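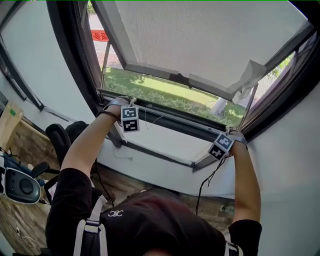
Both hands on the big window, August 2022

So today was window day! I've been putting it off for ages (the big one sits so deep in its recess that you have to lean right in over the sill, and my arms are not what they were) but the room had gotten so stuffy that I couldn't think straight. The sash swings outward and up, and you need both hands on the bottom rail to get anywhere with it. I do love it open, though. You get the lawn and the low shrubs and all that sun, and it makes the rest of the building feel like a cave.

The mesh screen is the thing I keep going back and forth on. Light gray, doesn't bother me to look at, and I'd rather have it than the moths we had at the Dostdale place, where I once shook 4 of them out of one curtain. But it needs a proper wash with the soft brush, and the dark rails want a wipe too. There's also that crumpled white scrap hanging off the lower one near the right end, plastic or paper, I couldn't say which. On the list!

Still no idea what the red-and-white stripes out by the sidewalk are about. Digging, I suppose, and I bet it drags on till November.

Looked up what new mesh would cost and Jollex wanted around 290 for the whole window, fitted, so no thank you, a bucket of soapy water it is. Then I had two cups of tea and wrote half a letter, and now my shoulders ache. Must remember to buy sponges.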